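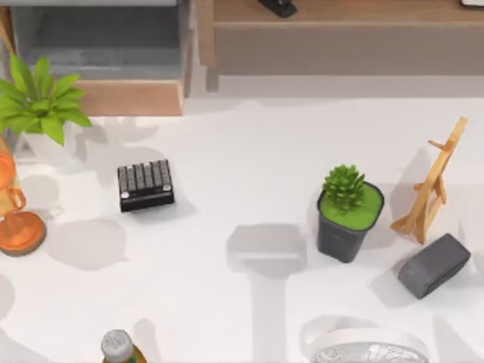
Keeping a Fan Collection Clean, Flat and Out of the Sun

If you've been following a group for more than one comeback, you already know how it goes. First there's one album on the shelf, then there's the other version of the same album, then a lightstick, then a season's greetings box the size of a cereal carton, and before long you're eating dinner next to a stack of posters. I have been collecting since Sesari put out their first mini album, and I have made pretty much every storage mistake a person can make in a two-room apartment. So I've put my household tips together on one page, and I'll keep adding to it as people write in (please do, I love hearing how other fans set up their rooms!).

Photocards: sleeve first, sort later

My own count this spring was 2,346 cards, and I only know that because I finally moved all of them into binders in April. The one thing I'd tell a new collector is to sleeve the card the minute it comes out of the album, before you take it to the kitchen to show somebody. Fingerprints on the glossy ones are a nuisance. If you do get one, breathe on the card lightly and wipe in one direction with a clean glasses cloth. Please don't use window spray, even the gentle kind. I tried it on a doubled Irgate card that I didn't mind losing, and the shine went cloudy in one corner and never came back.

Buy sleeves marked acid-free and PVC-free. Soft vinyl pages from the back of the school supplies aisle can stick to the print over a hot summer, and then you are peeling, and peeling never ends well.

Binders: store them standing up, snug but with enough room that you can slide one out with two fingers. When they lie flat in a pile, the bottom one gets all the weight and the rings leave a dent in the first few pages.

Posters that won't lie flat

Everybody has a tube of posters in the closet. I had 63 of them rolled up together at one point, one inside another like a giant cinnamon roll, and getting out the one in the middle took most of an evening.

To flatten a poster, roll it loosely the opposite way around a wide tube (a gift wrap core is too thin and will crease it), leave it for an hour, then lay it face up between two clean sheets of plain paper. Put heavy albums on the corners and along the edges. Leave it overnight, or two nights if it's been rolled for years. Don't iron it! I know there are videos. The coating on some posters softens with heat, and the back of mine picked up the weave of my ironing board cover.

For hanging, I like magnetic wooden rails, or washi tape on the back of a plain backing sheet so nothing sticky touches the poster itself.

Albums and shelves

The boxes are heavier than they look. My long shelf started to bow in the middle once the Fodor albums went up there (those are the ones with the thick photobooks, if you have them you know), and I had to take everything down and add a third bracket. Before you load a shelf, fill a laundry basket with the albums you mean to put on it and try lifting it. If you grunt, add a bracket.

Dust the tops of the albums with a soft, dry makeup brush, a big fluffy one kept only for that job. Wet cloths leave marks on matte cardboard, and microfiber can snag on the corners of slipcases. 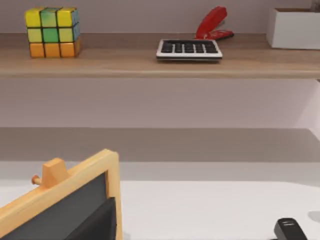 Sunlight is the other thing to think about before you settle on a wall. Spines fade faster than you'd believe, pinks and reds first. My first Flivodport album was a lovely hot pink and the spine is now more like weak lemonade, all from one year across from a west window. If you can't move the shelf, turn the spines inward for the summer, or hang a light curtain you can pull in the late afternoon. It looks a little odd with all the page edges facing out, but you get used to it, and I stuck small paper tabs on mine so I could still find things.

Lightsticks

Take the batteries out when the tour is over. I'll say it again further down, I'm sure — take the batteries out. An old battery can leak, and then you're in there with a cotton swab and white vinegar trying to clean the crust off the contacts. If that's where you are already, dab gently, let it dry for a full day with the cover off, and wipe the contacts with a dry swab before you put new batteries in. Wear gloves for that one.

The clear domes scratch easily. Wash them with a drop of dish soap in lukewarm water if they come off the handle, pat dry with a soft cotton T-shirt, and keep an old sock over the dome in storage. If the dome doesn't come off, a barely damp cloth is plenty.

Glitter, confetti and concert slogans

Paper confetti from a show keeps nicely in a small jam jar with a tight lid. Make sure the jar is bone dry first, or you'll open it to a pink lump. Fabric slogans can be hand washed in cool water, but test a corner for color. Dry them flat on a towel.

Keeping a list

I have 169 albums and I have bought the same one twice, more than once. A plain spreadsheet fixed it: group, title, version, which card I pulled, where it lives. I keep a copy on my phone for when I'm standing in the store. After the move to binders I pulled 197 doubles for trading, and those go in a shoebox by the door with dividers cut from cereal boxes, along with a few stamps and some stiff cardboard for mailing.

One last tip for mailing: tape the sleeve shut with washi tape, never clear packing tape, and fold the end over to make a little pull tab. Whoever gets your card will thank you for it. And those lightstick batteries, please go take them out tonight!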